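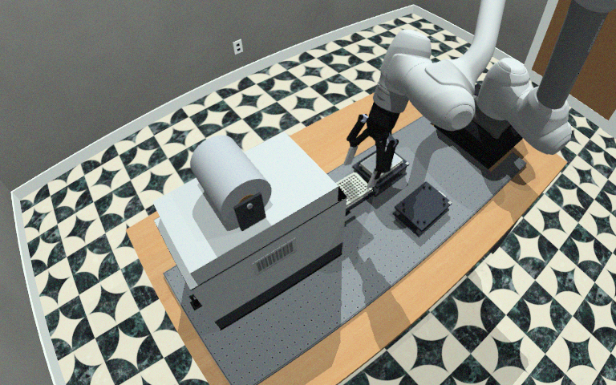
When will the Clurden Community Hall reopen?

The hall is due to reopen in late August, once the new floor has been sealed and the council has signed off on the fire exits.

Clurden Shire Council confirmed the timing in an update dated 2024-08-18. The hall has been closed since a burst pipe under the kitchen flooded the main room and the two meeting rooms beside it.

Builders from Liyanage Constructions replaced 96 square metres of subfloor in the main room, as well as the pipework between the kitchen and the street. The original job was meant to cover the kitchen end only, but rot was found in the joists once the old boards came up.

Project manager Iresha Khan said the damage was older than the leak.

"Some of those joists had been damp for years," she said. "We could have patched the worst of it and had the doors open a month ago – but we would have been back before long to do it again."

The council approved an extra $960 for ventilation grilles along the south wall, which will let air move under the building. Insurance is covering most of the remaining work.

Regular users have been meeting elsewhere during the closure. The Aton Road playgroup moved to the library, and the Clurden Choir has been rehearsing at the primary school. The seniors' lunch was shifted to the bowls club, where numbers have been limited by the size of the dining room.

All three groups will keep their old time slots when they return. Hire rates will stay the same until the end of the financial year.

The main room will be licensed for 129 people, up from 102 before the closure. The increase comes from a wider side exit, which now opens straight onto the car park instead of into the storeroom passage. Chairs and tables that used to be kept in the passage will go into a new cupboard behind the stage.

The kitchen will not be ready on the first day. A replacement stove has been ordered through Korel Catering Supplies, and delivery is expected a fortnight after the hall opens. Until then, hirers can use the fridge, sink and urn, but will need to bring hot food already cooked.

Parking on the Aton Road side will be closed for two days while the builders remove their fencing and site shed. Access from the rear lane will stay open.

Bookings can be made at the council office or by phone during business hours. Hirers whose events were cancelled because of the closure will be offered first choice of dates, and deposits already paid can be refunded or moved to a new booking – the office asks people to have their original receipt number handy.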